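Visit to the Brenov showroom

Brenov sells drink dispensers and coffee equipment to hotels and small offices. I went on 08/03/2002 with Paraskevi Panagiotou, who was looking for something for the Helov guest house. The drive took us two hours and parking is behind the building.

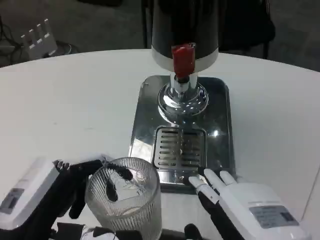 Kosmas Sfakianakis

The table is white and round. The black body has a white band at its base and a red lever on the front, with a chrome spout below. The steel tray has a slotted grate for drips. Glasses are the ribbed kind, clear, and a tall one should be checked against the spout before you order a set. Paraskevi asked about spare grates. They keep them in stock and ship within six days.

We spent about 20 minutes at the table and then asked about jars. Lids are sold separately, so add them to the order.
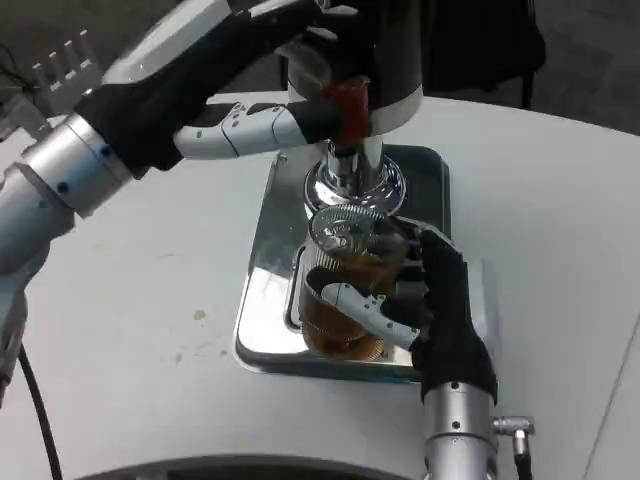

Ribbed jar under the chrome spout, lid on top.

Prices are on a printed sheet at the desk. The showroom closes for most of July. Helov has not decided yet, and we still have to visit Mousavi, who carry a similar line.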